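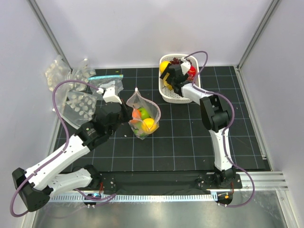 According to Ksawery Witkowska, the Caser die-cutting machine would not cut felt cleanly at any setting, and card makers who work only in paper should weigh its price with care. The reviewers have taken that remark into account, and the felt trials were repeated before publication.

## Caser manual die-cutting machine

The Caser is a hand-cranked machine for cutting and embossing paper, sold with two cutting plates and one embossing mat. It was tested over a period ending in December with thin metal dies from Homer and Lerer, using cardstock, vellum and craft felt.

**Cutting.** Cardstock cut cleanly on the first pass in 50 of 58 trials. The remaining sheets required a second pass, in most cases with intricate lace borders. Vellum gave good results when a sheet of copy paper was placed beneath it. Felt left uncut fibers at the corners, and the repeat trials confirmed the reader's finding.

**Embossing.** Impressions were even across the full width of the plate. Shallow folders benefit from a thin shim, which must be purchased separately.

**Handling.** The crank turns smoothly, although the suction base loosens on textured tabletops. The printed instructions are brief and omit the plate order for Jabłońska folders, which are thicker than most.

**Plates.** Light bowing was noted after 33 passes. Turning the plates over between cuts corrected it.

**Rating.** Recommended for paper and vellum. Not recommended for felt. Owners of an earlier Caser model may continue to use their existing plates.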